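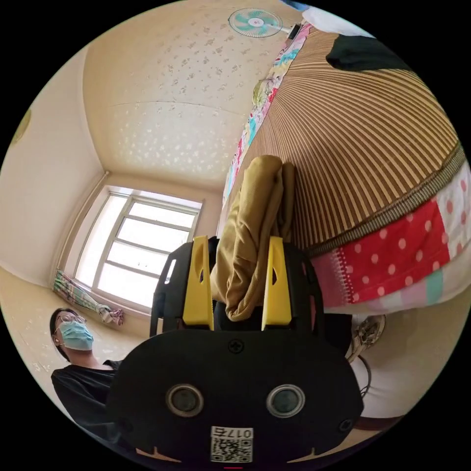

Manuals > Hand-held units > Kalwood two-finger gripper > Section 7: Care and set-up between sessions

Print this page | E-mail this page

7. Looking after the fingers and lenses

Last revised Aug 26, 2019

Welcome back, and thanks for sticking with us through the charging section, which we know was a bit of a slog! This one is much friendlier. It covers the routine going-over we'd like every unit to get before a day of cloth work, when you'll be picking up shirts, towels, pillowcases and whatever else the household has on the go. Set aside a quiet few minutes, put the kettle on if you like, and have a soft lens cloth and the small screwdriver from your Droltow kit within reach.

7.1 Checking the fingers

1. Switch the unit off and let the fingers come to rest in the open position.

2. Wipe both yellow fingers with a barely damp cloth, front and back, and work a corner of it through the slot near the top of each one. Lint loves to gather in there, especially after fleece or new towels.

3. Close the fingers slowly by hand. They should stand upright and parallel and meet along their whole length. If the tips touch first, go to 7.3.

4. Pinch a light garment and hold it for a slow count of seven. A bunched handful is fine for this; you needn't fold it neatly.

Note: If the cloth creeps downward while you hold it, clean the fingers a second time before you touch any adjustment. Nine times out of ten it's just a film of fabric softener.

7.2 Cleaning the two round lenses

1. Blow off loose dust first, then wipe each dark glass disc from the centre out to the metal ring.

2. Check that the QR label on the lower body is clean and lying flat. You'll be scanning it at sign-in.

CAUTION: Never spray cleaner straight onto the body. Put it on the cloth.

7.3 Realigning a finger

1. Loosen the finger clamp a quarter turn, and please, no more than that.

2. Square the finger against the Asden setting block, hold it there and tighten up again.

3. Open and close the fingers 100 times. Yes, it's tedious, but a clamp that's going to slip will usually do it by then.

4. Repeat 7.1, steps 3 and 4.

CAUTION: Leave the body screws alone. If one has worked loose, send the unit to the Demissie workshop with fault code 243 on the tag, marked to the attention of Robel Feyisa. The workshop closes for the second half of December, so plan ahead if you can.

7.4 Before you start in a bedroom

1. Run the cable down one side of the body and leave yourself enough slack to reach the far side of the bed.

2. Keep well clear of any fan, and tie back curtains

We use cookies to remember your manual language and region. Accept | Manage settings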